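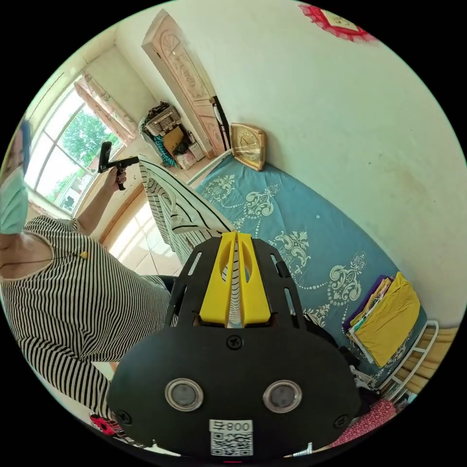
Cuaderno de taller / Tintes y lavados

5 de octubre de 2023

Sigo sin creerme lo del fijador Grastero. La ficha promete que el algodón a rayas aguanta el lavado a 80 grados sin que el negro manche el blanco. Repetimos hoy con el lote de Clusden, 2 muestras por baño, 295 g de tela seca en total. Agua del grifo, que es la que tenemos, por mucho que el proveedor insista en la destilada.

Primer baño: sin fijador. El blanco sale grisáceo junto a las rayas. Lo esperado.
Segundo baño: con Grastero. Sale menos gris, sí, pero con la luz de la ventana yo no firmaría que es blanco. En marzo apuntamos «excelente» para lo mismo y no guardamos ningún testigo - error nuestro, y por eso no me fío de aquella nota.

Falta medir el encogimiento. A ojo, parecido en los dos baños. A ojo no vale. 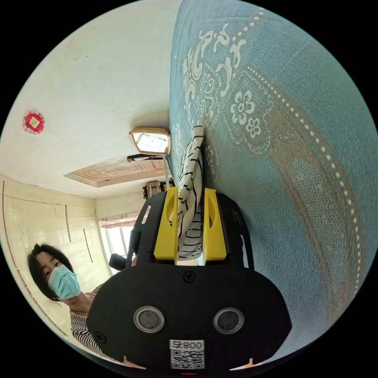
Frote en seco

Método Deák, 29 pasadas por muestra, siempre en el sentido de la raya. El paño testigo de Revutlow vino con apresto, así que lo lavé antes; quien repita esto, que lo haga también o los números no cuadran. Transferencia leve en las dos series. La diferencia entre ellas cabe de sobra en el error de quien frota.

Pendiente: repetir con otra mano, pedir a Grastero los datos completos (mandaron solo la gráfica bonita, sin escala en el eje) y no encargar más bidones hasta verlos. Las muestras quedan en la carpeta verde, sin planchar.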